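Levport stellt Kassen in allen Filialen auf Mehrwegbeutel um

Ab September keine dünnen Tragetaschen mehr an der Kasse
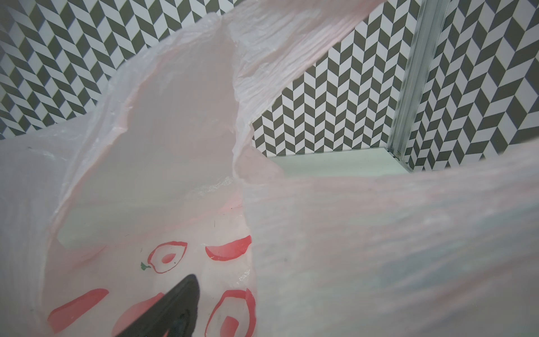
Der Lebensmittelhändler Levport gibt ab September in seinen 17 Filialen keine dünnen Kunststofftaschen mehr aus. An ihre Stelle tritt ein Beutel aus Baumwolle, den der Zulieferer Flerkico herstellt. Er kostet 2 Euro und kann bei Verschleiß an jeder Kasse kostenlos getauscht werden. Durchscheinende Tragetaschen mit rotem Aufdruck, deren Folie schon beim Anfassen in feine Falten fällt, gehören dann nicht mehr zum Angebot. Restbestände werden bis Ende August aufgebraucht.

Vorausgegangen war ein Test in zwei Filialen. Dort wurden 364 Kundinnen und Kunden befragt, die meisten bringen ohnehin eine eigene Tasche mit. Für Obst und Gemüse bleiben Papiertüten erhalten - sie sind weiterhin kostenlos.

Der Beutel ist in den Farben Grau und Dunkelblau erhältlich und trägt bis zu 11 Kilogramm. Gewaschen wird er bei 40 Grad. Die Auslieferung an die Filialen übernimmt die Spedition Witosus.

Pressekontakt: Levport, Abteilung Kommunikation. Bildmaterial auf Anfrage.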